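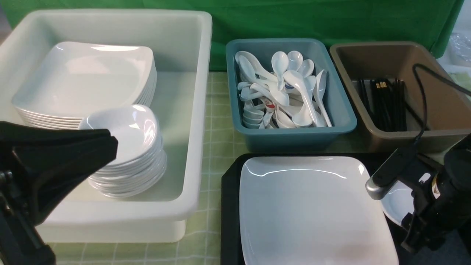 Table-setting runs stopped after gripper fault

The table-setting work at Skulwood was paused for nine days in July after one of the two arms closed when it should have opened. A bowl was broken and a piece of it went under the table. No one was hurt. Rekha Dubey had been standing within reach of the arm a minute earlier, so the stop was logged as a safety matter as well as a breakage.

The fault came on run 908. The left gripper had lifted a bowl out of the bin and carried it over to the serving tray. At the point of release the controller sent the open command, got no answer, and sent it again. The gripper then took up its last stored position, which was fully closed. The bowl cracked at the rim and dropped. The right arm carried on with its own part of the job for 2 seconds before Rekha hit the stop button.

Loubna Hamdy and Meriem Bennani spent most of the following week going through the logs. The missing answer was traced to a cable at the wrist, where a connector had worked itself slack. That was simple enough to put right. The more serious problem was in our own software. When contact with a gripper was lost, the program fell back to the stored position without checking whether anything was being held, and it did not tell the other arm that something was wrong.

We have made these changes:

If a gripper stops answering, both arms now halt where they are and stay there until someone clears the fault by hand.

The stored fallback position has been removed from the Clikbridge settings on both arms. Please don't put it back from an old copy of the file.

Closing force for crockery has been cut to 60 per cent of the previous limit. Plates and bowls can still be lifted at this setting, but stacks that stick together will need separating first.

Wrist connectors are checked at the start of each session and again after lunch. The sheet is on the clipboard by the door.

Meriem ran 100 test cycles with the cable pulled out at different points, first with nothing in the grippers and then with bowls. Both arms stopped every time. In four of those the bowl was left hanging over the table, and she had to support it from below before clearing the fault. Anyone doing this should wear the cut-resistant gloves and have a second person at the stop button.

Spoons and chopsticks are not part of the restarted work yet. Annunziata Piras wants to look at how the fingers behave on thin items under the lower force, and the chopsticks were slipping before any of this happened. She hopes to have figures for the next issue.

The full report is in the Tusus shared folder under Incidents. Leidy Henao is keeping the list of near misses and would like to hear about any case, however small, where a gripper has been slow to open. Several people mentioned one to her after the breakage, and none of them had been written down.

Report filed 2019-09-01.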